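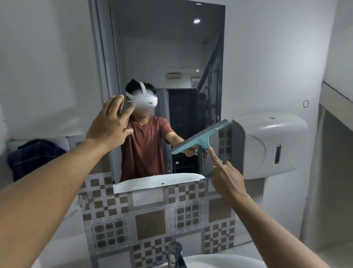 The jury in the Damgaard case was sent home at four o'clock on Tuesday, and Nour Chamoun walked back from the courthouse in Drellwood with her bag full of papers she did not want to read. She had sat nine days behind the defense table. On the stairs of her building she met her brother-in-law, Kári Briem, and he followed her inside and talked about the lease. She went to wash her face. A teal squeegee, a mirror over the sink, a man in a reddish-brown t-shirt and a white headset: these were things of a normal house, and she wanted very much to live in a normal house again. She dried her hands and went back to the kitchen, where the papers were.

Her client was Baldur Bech, a night clerk at the warehouse of Inderent. The state said that he opened the side gate for the men who beat old Damgaard and took the cash box. There was 3,034 dollars in the box. Bech said that he was asleep in the chair, and he had said it the same way every time, with the same words, and this was what troubled her.

"You think he did it," Kári said.

"I don't think. I read."

"You used to think."

She opened the gate record again. The gate wrote a line each time it moved, and she had gone through 395 lines of it. Two of them had the same minute, 2:14. The expert of the prosecution, Sihan Zheng, explained in court that it was a small error of the system, and the judge had nodded, and Nour had also nodded, because she was tired.

Now she put a pencil under the first line and then under the second. The first had Bech's card number. The second had no card number at all. A gate without a card opens only from the office upstairs.

She telephoned Malou Lauritsen, who had the office upstairs until January and who had cried so well on the witness stand.

It rang a long time.

"Mrs. Lauritsen, I am sorry for the hour. Who had the key to your office when you were on vacation?"

There was a television in the other room, somewhere behind the voice, and then there was no television.

"Did Baldur ask you to call?" said Malou Lauritsen.

"No."

"He promised me he would never ask."

Nour wrote this down with the time next to it. Kári had stopped talking about the lease. He took the kettle and filled it, and he put out two cups.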